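Subject: Re: [sourdough-list] starter gone sluggish after the move
From: Wulan Manurung

Prasanna Bepari wrote:
> Moved house in September and my rye starter has been sulking ever since.
> Same flour, same jar, same spoon even. It used to double by lunch and now
> it barely gets halfway by bedtime. The only thing that's different is the
> water. Momidthorpe has hard water and lots of it. Could that be it, or am
> I looking in the wrong place? I've been feeding 1:1:1 morning and night.

Hi Prasanna, and hi all,

I wouldn't blame the water first! I've baked with horribly hard water for years (my kettle looks like a cave) and the starter never cared. Chlorine bothers me more, and even then a jug left out overnight usually sorts it, unless your town uses chloramine, in which case it won't budge and you want a filter.

What I'd look at is the temperature of the spot where the jar lives. When I moved into this place I put mine on the same kind of shelf, next to the same kind of window, and it went to sleep on me for three weeks. The old kitchen had a boiler in the cupboard underneath and I'd never given it a thought. Stick a cheap thermometer next to the jar and leave it there overnight, then look at it before you turn any heat on.

The other thing is the feeding. 1:1:1 twice a day is fine for a lively starter, but if it's slow you may be feeding it before it has got going, and then you're thinning it out every time. Skip a feed. Wait till it has really risen and just started to drop, then go 1:2:2 and leave it be. I know it's hard to leave it be.
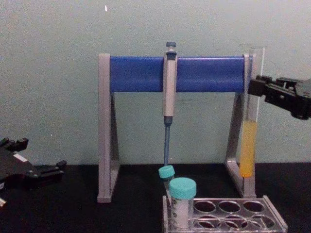 And please weigh everything while you're testing, even the little bits. My last batch was 1,000 g of flour, 610 g of water and whatever salt I felt like, and guess which of those I regretted. I've also got a soft spot for the Drasix rye (coarse, smells like a barn in a good way), which perks mine up faster than the Sheikh one does, though Sheikh makes the nicer loaf. If you can find a small bag, try a spoonful in with your usual flour for a few days.

Does it still smell right, by the way? Sour and fruity is good. If it smells like nail polish remover it's hungry, and then ignore what I said about skipping a feed.

Let us know how it goes!

Wulan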